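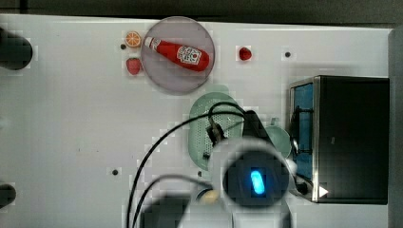
Page last changed: 15/05/2023

Plarkex tabletop kit - gallery

Plarkex is the tabletop training kit we sell for robot arms. Baltov builds the tables and Brunell supplies the toy food and kitchen pieces. The gallery is kept by Darius Rusu, who also answers the mail about orders. Click a picture for the larger version.

1. Kitchen set on the white top, from overhead. The ketchup bottle is lying across the round plate, with an orange slice and a strawberry to the left of it. The green oval tray in the middle has a perforated base. The gripper is at the bottom with its blue light on.

Notes on the set

The plate is translucent and the bottle is glossy, and both are hard on depth cameras. We get asked for matte versions. Brunell can supply a matte bottle on request, but the plate only comes one way. If your camera loses the plate, try lowering the room lights before you change any settings.

The small dark holes in the tabletop are for fixing larger pieces in place. They take the short bolts in the accessory bag. Please do not drill your own - the top is sealed, and a new hole lets water in under the surface.

Cables can be left lying on the table, as in the picture, or run down the back with the clips from the bag. For short sessions most customers leave them loose. For overnight runs use the clips, and check that the arm can reach its full range without pulling on anything.

Toy pieces wear. The strawberries go first, as they are small and get squeezed the most. A spare pack has 12 pieces and can be ordered without the rest of the kit.

Sizes and ordering

The standard top is 760 mm deep. A smaller one, 500 mm deep, has been on the list since January and takes the same accessories. It is better suited to a single arm. Both ship flat with the legs separate, and you will need 2 people to lift the standard top onto the frame.

Robot arms and grippers are not included. The mounting plate fits the arms named in the order form. If yours is not there, send the bolt pattern of the base and we will tell you whether an adapter exists.

Mihăilă handles shipping and returns. Toy pieces can go back unopened only. Table tops can go back if they have not been bolted down.

For prices, use the order form and say which top you want. Questions about the pictures go to Darius Rusu at the same address.

Back to all galleries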